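Stories > Short fiction > Issue 33

Home | Stories | Essays | Submit | About us

The Roll of Tape

Despina Voicu was paid by the piece. One good recording was one piece, and a bad recording was nothing. In April, when she began at Skovow, she made so many bad ones that she was ashamed to look at the list on the screen at the end of the day.

The work was simple to explain. She took a gripper in each hand, she picked up an object, she moved it, she put it down. The grippers remembered the path of her hands. Later, in another building which she had never visited, a robot would try to do the same. Her contract said 2,000 pieces before the end of the summer. It did not say what would come after.

"You move like you want to be finished," Benedikt Hollenstein told her in the first week. He was responsible for the recordings, and he had a soft voice which made every criticism sound like a question about her health.

"I do want to be finished," she said.

"Yes. But the robot will learn this also."

She thought about this sentence on the tram. At home she watched herself cut bread, and she saw that it was true. The knife was already leaving before the slice had fallen. Her mother had cut bread in another manner, with the loaf held against her chest, and she always waited a little at the end, as if the bread could still change its mind. Despina had not thought about her mother's hands for a long time.

The next morning she tried to work with those hands. It was strange and slow. She closed the jaws on a cup and waited. She lifted it and waited. Benedikt walked behind her twice and said nothing, and in the evening there were more good pieces on the list than bad.

So it continued. There was a week of cups, a week of folded towels, a week of spoons which she hated. Then came the tape. The task was to take the roll, to bring it up from the table, to turn it and to put it down standing. It was too round and too smooth, and when she pressed harder it jumped away from her and rolled to the edge. She picked it up from the floor so often that she knew the scratches on that floor like the streets near her flat. 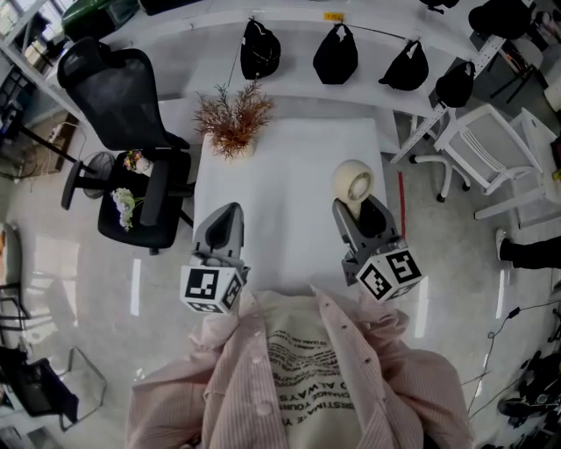 The tape, held in the right gripper.

"Do not press," Benedikt said. "Only close, and then trust it."

"Is this in the manual?"

"No. I recorded tape for one year, before you came."

She had not known that he had ever done the work himself. She looked at his hands for the first time. They were large and quite ordinary, and he kept them in his pockets when he spoke, as people do who have been told to keep still.

"Then somewhere there is a robot which moves like you," she said.

"It was an old model. They called it Drivus. I think it is in a cellar now." He considered it. "But they kept the recordings. They put them all together, mine and yours and those of the others. You cannot take one person out again. I asked."

"Why did you ask?"

He did not answer this, and she closed the jaws around the tape. She did not press. The roll stayed. She lifted it, she waited as long as her mother would have waited, and she put it down on the white table so gently that it made no sound.

On July 25, 2024 the list showed 2,337 pieces beside her name, and a letter came to say that the contract was fulfilled and they thanked her. With the letter there was an invitation to the other building. She put on her good shoes. Benedikt came also, although he had a meeting.

The robot was smaller than she had imagined. A young engineer started it and went back to his sandwich. The arm came down over a roll of tape, closed, and lifted. Then it stopped in the air.

"There is a delay," the engineer said. "It does this always before it puts something down. We tried to take it out, but then it drops things."

Despina said nothing. The arm was still waiting, with its head a little to one side - no, it had no head, it was only the wrist. Benedikt had taken his hands out of his pockets.

"Leave it in," he said to the engineer.

The roll came down to the table and stood. Despina asked if she could see it again, and the engineer wiped his fingers and pressed the button.

Contact the editors | Copyright Pultico Stories | Back to top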